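**Brudby open day, arm demonstration – 4 stars**

I went to the open day on Sunday to see the Skandow arm handle food. The visit takes 40 minutes and it is free. The arm is quieter than I expected, and the staff let you stand close.

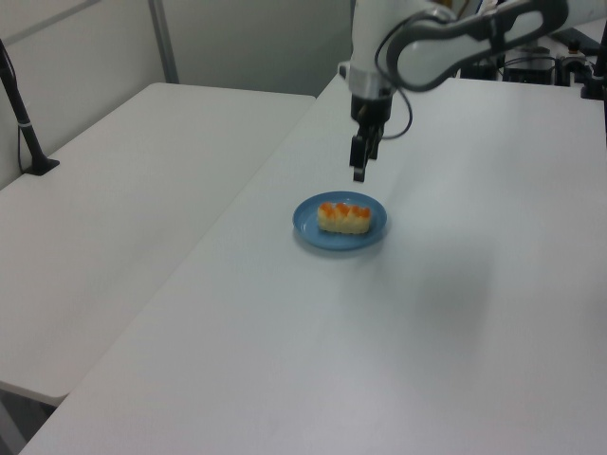

Doina Yordanov found it too slow for a real kitchen, and she told the guide so. I agree in part. For soft food on a small plate I prefer slow.

I take away one star for the explanations – two guides for 60 visitors is too few. Come early and ask about the gripper.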